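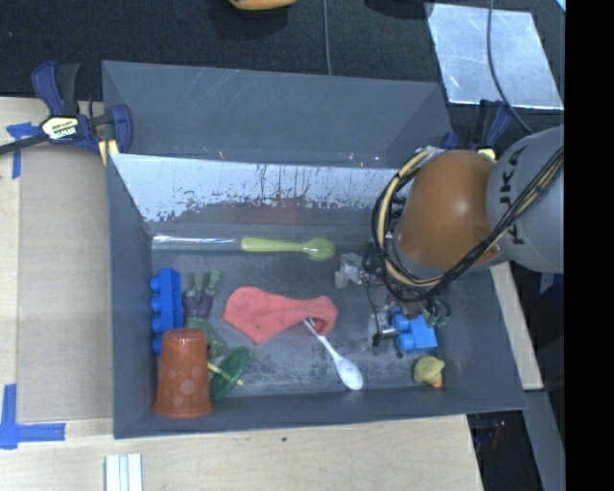 Jad Hattar does not believe a mixed bin of toys and kitchen utensils can be sorted for the price now on offer, and he told the Brorkater town council so on April 29, 2019. The council had just heard a pitch from Suster, a secondhand goods company that wants to take in unsorted household donations, plastic spoons and dish cloths included, and put them back on store shelves.

Suster is asking for $2244 a month and the use of the old Chidiac warehouse. In return it promises to handle 45 bins a week. The company says a February trial covered 326 bins and that around half of what came in was fit to sell. It did not say how much of that found a buyer.

Hattar asked who would want a used plastic spoon when a new one costs next to nothing. Suster replied that small items would be sold in mixed bags at 50 cents each. The company had no figures on what it costs to wash them.

The town's current contractor, Stillico, takes clothing and books only and sends the rest back. The council put off a vote and asked Suster for its full trial records, including what went to the landfill.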